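May 8, 2021

Adhesive pull tests, third batch. Picking up from the Clellia primer panels that were left in the humidity cabinet overnight. Cabinet log shows it held, with one dip when the door was opened to take out the spare tray. Panels came out clean, no blistering along the cut edges.

Mixed the Rantala two-part at the ratio on the tin, 100 to 13 by weight. Scale was drifting again so I re-zeroed between pours. Pot life seemed shorter than last time. By the fifth panel it was already dragging on the spreader, and I'd treat panels 5 and 6 as suspect whatever they read.

Dollies were glued on the sanded side only. Clamps on for the full cure, then scored around each one down to the metal. The scoring cutter needs a new blade – it chattered on two of them and left a ragged ring.
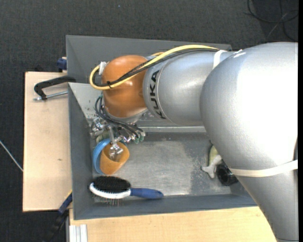 KUKA arm over the gray bin, gripper pointing down.

Results are on the sheet in the blue binder. Short version: the primed panels failed in the glue, the unprimed ones failed at the metal. So the primer is doing what it should, and the numbers for the primed set are really telling us the strength of the dolly glue. We need a stronger glue before we can say anything about the primer itself. Stastis has one listed, with a long lead time. Worport may have it on the shelf, will call.

Panel 4 gave an odd break, half and half. Looked at it under the loupe and found a patch of sanding dust under the primer. Wipe-down on that one was rushed. Left it in the table but marked it.

Solvent note: the wipe we use now leaves a faint haze if the rag is used twice. Fresh rag for every panel from here on. Bin for used rags is full and needs to go out.

To do
– order blades for the cutter
– cut 20 more blanks from the same sheet, keep the grain direction
– repeat panels 5 and 6 with a fresh mix
– get the scale checked before the July batch
– relabel shelf 94, two of the hardener tins are on the wrong side

Panels 1 to 3 are back in the cabinet for the long soak. Please don't open the door.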